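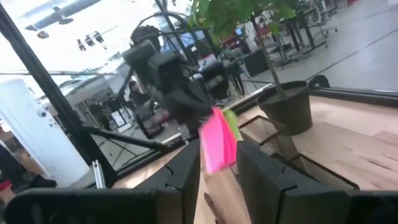 Braria Shared Desks - FAQ

When are you open?
7 am to 9 pm. Members with a key fob, any time.

Do I need to book?
Not for a hot desk. Meeting rooms yes - use the sign-up sheet by the door or email Keerthana.

How much is a day pass?
See the rates page. Going up a little in May, passes bought before then still good.

Can I get mail here?
Yes, on the monthly plan. Letters and small boxes. Anything over knee height, ask first please.

How many pages can I print?
100 a month, black and white. Color is extra. Printer jams on thick card so dont try it.

Is stationery free?
Pens, sticky notes, paper clips - help yourself. Notebooks are for sale at the front desk.

Can I leave my monitor overnight?
Monthly members only, label it. We can't cover loss or damge.

Parking?
Street only. The lot behind us belongs to Zudier, they do tow.

Guests?
One at a time, two hours max. Sign them in.

Phone calls?
Short ones fine at your desk. Long ones - booth or hallway.

Dogs?
Sorry, no. Service dogs welcome of course.

How do I cancel?
Email Danang Ismail before the end of the month. No fee.

Wifi is down, who do I tell?
Front desk, or text the number on the router.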